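The Lodger

The spring my hip was done, my niece put my name down for a trial. She did it the way she does most things, kindly and without asking, and so one wet morning two young men from Plenow carried a large crate up my stairs, drank a pot of tea between them and left me with a machine in the hall.

It was there to do the bathroom. I had wanted it for the ironing, but the ironing, they told me, was still some way off, and so were beds and anything with a cat in it. What it could do was fetch things and put them back. I was to say what I wanted kept where, once, in ordinary words, and then leave it be. Well, I have never left anybody be in my life! I took the kitchen stool to the bathroom door, sat down with my stick across my knees and told it that the purple one with the black cap didn't live on the basin. 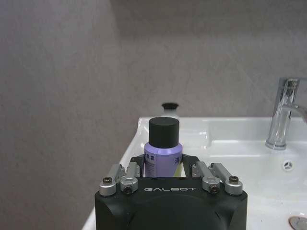 Can a machine tidy a bathroom by itself yet?
Parts of it, given plenty of time and things that stand up straight, but wiping, wringing and anything soft still want a person.

I'm a quick woman, or I was, and I found the slowness hard. My late husband used to shave at that basin with the wireless going, and he could empty the whole ledge into the cupboard with one sweep of his arm (and half of it into the bath, more often than not). The lodger, as I had begun to call it, went at a bottle as if it were an egg. I told it about him. I told it about the bath, and the man who fitted the taps, and the June we spent at the seaside with no hot water at all. It's a comfortable thing, talking to someone who is busy.

By the second week I had stopped taking the stick. I would stand at the door and say a little higher, or mind that, and then feel foolish and go and put the kettle on. My niece rang on the Sunday and asked was it any use. I said it was about as much use as she had been at seven, and that I had been very glad of her at seven, and there was a silence on the line while she decided how to take it.

The shelves were where we had our differences. I like the brush one at the front, where I can get at it without bending.
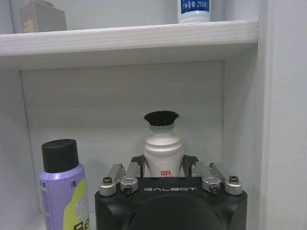
The brush bottle, on the lower shelf, where I like it.

I said thank you, out loud, and went down to see about the potatoes.

Comments (3)

"I was very glad of her at seven" made me ring my own aunt. More of the lodger, please.

Lovely, but I'd have held out for the ironing.

My mother would have had that stool at the door too, and she'd have been telling it about her knees.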